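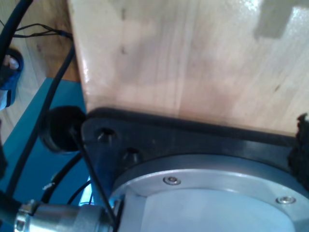 Who runs the arms on the cable bench now that the installation phase is over?
The two bench technicians, Agata Fontana and Dorian Besson, in alternating half shifts. Before October both spent the full shift patching and unpatching by hand.

Period totals: 1,679 connector handling cycles logged, of which 334 needed a technician to step in. Most interventions were for a connector presented latch side down. Triltix has supplied a revised grip routine — testing starts next month.
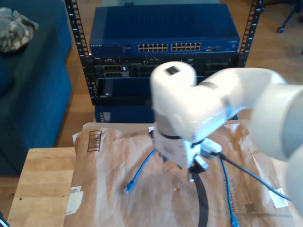

Intervention time is charged to the Harnach budget line until the routine is accepted. Staff hours are unchanged. The work has shifted toward fault logging and setup, and both technicians asked for more training than the 6 hours planned. Leire Quintana has approved a second block.

Open item: the job descriptions still list manual patching as the main duty. Revised text is with Eugénie Delorme for comment.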